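Washing white shirts with colored trim
Laundry and Fabric Care

Turix
January 6, 2019
I have a white knit shirt with a thin red stripe on the ribbed band. Can it go in with plain whites on warm, or does the stripe make it a colored item? I paid 20 dollars for it and would like to keep it white.

Pascual
Treat it as white. I wash mine on warm with the towels and the trim has never run.

Jemeo
I disagree. Cold only for the first 2 washes, by itself. Red is the worst color for bleeding, and on a band like that it goes straight into the white next to it.

Pascual
Maybe 30 years ago. Dyes are better now.

Jemeo
Tell that to my pillowcases.

Divmont
I'm with Jemeo on cold. The bigger risk is a solid red shirt in the same load. I sort on the couch before anything goes in the machine, whites in one pile and reds in another.
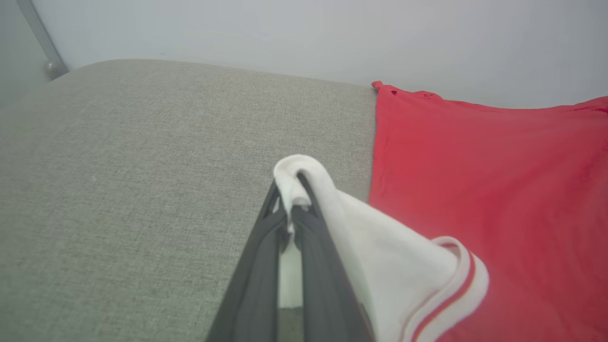
I also check the care tag, and if there isn't one I press a damp white rag on the trim for a minute. If color comes off on the rag, wash it alone.

Turix
Did the rag test and got a faint pink mark. Cold and alone it is. Can it go in the dryer?

Divmont
Hang it up. Don't leave it folded wet.

Pascual
Low heat is fine.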